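정리함을 하나 더 사기 전에

정리에 관한 책을 여러 권 읽었지만, 통에 대해 솔직한 책은 아직 만나지 못했다. 책마다 같은 말을 한다. 물건마다 자리를 정해 주고, 그 자리를 통이나 바구니로 구분하라고. 그렇게 하면 집이 저절로 가라앉는다는 것이다. 나는 이 말을 믿고 몇 해를 살았고, 지금은 믿지 않는다.

지난 5월에 이사를 하면서 우리 집에 있는 수납용 통을 전부 바닥에 꺼내 놓은 적이 있다. 38개였다. 뚜껑만 있고 몸통이 없는 것은 빼고 그렇다. 그중 23개는 다른 통 안에 들어 있던 통이었다. 나는 물건을 정리하려고 통을 산 줄 알았는데, 어느 시점부터는 통을 정리하려고 통을 사고 있었던 셈이다.

칸막이 있는 서랍 정리함 이야기를 먼저 하고 싶다. 스텀로(Stumlow)에서 나온 제품을 2년 가까이 썼다. 칸이 작아서 건전지, 나사, 머리끈, 클립이 각자 방을 하나씩 받는다. 첫 주에는 보기 좋다. 그러다 칸보다 조금 긴 드라이버가 생긴다. 드라이버는 칸 위에 비스듬히 걸쳐지고, 그 옆에 줄자가 걸쳐지고, 서랍은 끝까지 닫히지 않는다. 칸막이를 설계한 사람은 우리 집에 무엇이 들어올지 몰랐다. 당연한 일이다. 그런데 왜 나는 그 사람이 정해 준 칸 크기에 내 살림을 맞추려고 애썼을까.

뚜껑도 의심스럽다. 뚜껑 있는 통은 깔끔해 보이지만, 안에 든 것을 꺼내려면 위에 쌓인 통부터 내려야 한다. 귀찮으니 꺼내지 않는다. 꺼내지 않으니 있는 줄 모른다. 있는 줄 모르니 또 산다. 이사 때 나온 투명 테이프가 몇 개였는지는 적지 않겠다. 이름표를 붙이면 된다는 사람도 있는데, 나도 라벨기를 샀고, 지금 '라벨 테이프'라고 써 붙인 통에는 우산 커버가 들어 있다.

그래서 요즘 내가 그나마 믿는 것은 작업장에서 쓰는 식의 통이다. 넓고, 뚜껑이 없고, 벽이 비스듬하다. 손이 위에서 들어가고, 바닥까지 한 번에 닿는다. 예쁘지는 않다. 거실에 두면 손님이 한마디 한다. 하지만 집 안의 통이 하는 일이 결국 물건을 넣고 다시 꺼내는 것이라면, 꺼내기 쉬운 쪽이 이겨야 맞지 않나. 인테리어 잡지는 꺼내는 장면을 싣지 않는다. 늘 다 넣은 뒤의 사진만 싣는다.

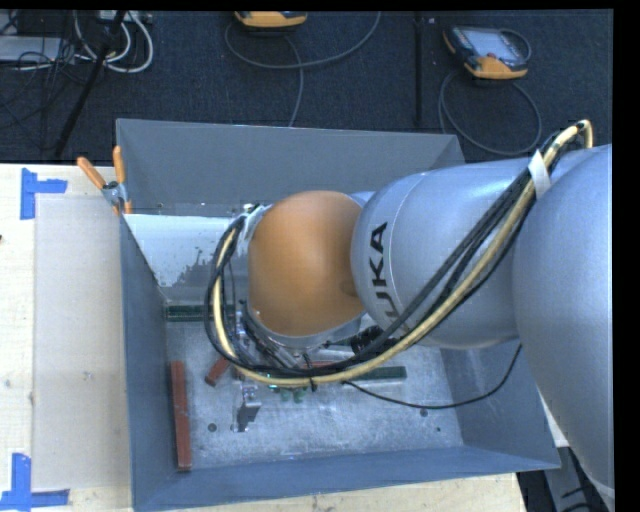
라티 탐부난은 이 글의 초고를 읽고, 뚜껑 없는 통은 한 달이면 먼지 통이 되고 벽이 비스듬하면 바닥이 좁아져 오히려 덜 들어간다고 적어 보냈다. 자기는 차라리 작은 통 여러 개가 낫고, 서랍이 안 닫히는 건 칸 탓이 아니라 드라이버를 거기 넣은 사람 탓이라고도 했다.

먼지 얘기는 맞다. 나도 닦는다. 자주 닦지는 않는다. 덜 들어간다는 말도 맞는데, 나는 그게 흠인지 잘 모르겠다. 통이 넉넉하면 넉넉한 만큼 채우는 것이 지금까지의 내 버릇이었다. 드라이버에 대해서는 할 말이 없다. 내가 넣었다.

다만 작은 통 여러 개가 낫다는 데에는 아직 동의하지 못하겠다. 작은 통은 분류를 요구한다. 이 영수증은 '보관'인가 '확인'인가, 이 끈은 '포장'인가 '공구'인가. 피곤한 저녁에 현관에 서서 그런 것을 결정할 사람이 얼마나 될까. 넓은 통은 묻지 않는다. 일단 받아 준다. 분류는 찾을 때 눈으로 하면 되고, 눈으로 못 찾을 만큼 쌓였다면 그때는 통이 아니라 양을 따져 봐야 한다.

얼마 전 질토라(Jiltora) 매장에 들렀다가 또 하나를 들고 계산대 앞까지 갔다. 손잡이가 달린 연한 색 바구니였다. 무엇을 넣을지 생각해 봤는데 떠오르는 것이 없었다. 도로 갖다 놓았다. 집에 와서는 조금 아쉬웠고, 지금도 그 손잡이는 가끔 생각난다.

문의 및 독자 의견: 편집부 | © 2025 무단 전재 및 재배포 금지 | 맨 위로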